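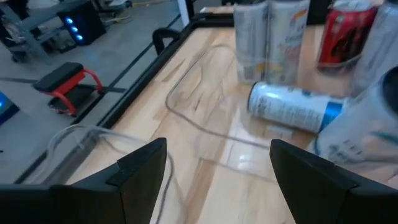 *Drinks cans on the wooden table in the Lisard room, with clear tubing laid across the top.*

## Cans and the Lisard room table

The can collection has moved. Since the start of June, empties from the Lisard room go in the blue sack by the sink, and the old crate in the corridor has been taken away. Please rinse cans first and leave them uncrushed, as the scrap merchant weighs them whole and sorts steel from aluminium by hand.

We sent off 1119 cans over the spring, most of them the 500 ml size. The money came to a little over £40 and has gone towards the tea fund.

A few people have asked about using the table for lunch. You can, but keep to one end when there is tubing out and don't move it. Full cans and empty ones should stand apart, and anything left overnight will be treated as empty. The glossy top marks easily, so wipe up spills straight away with a damp cloth. The spray from the Urden kitchen is too strong for the varnish and shouldn't be used on it.

The next collection is on Friday at 2 pm. Sacks need to be tied and at the back door before then. If yours is too full to tie, spare ones are in the cupboard under the Urden kitchen sink, on the left behind the bin liners.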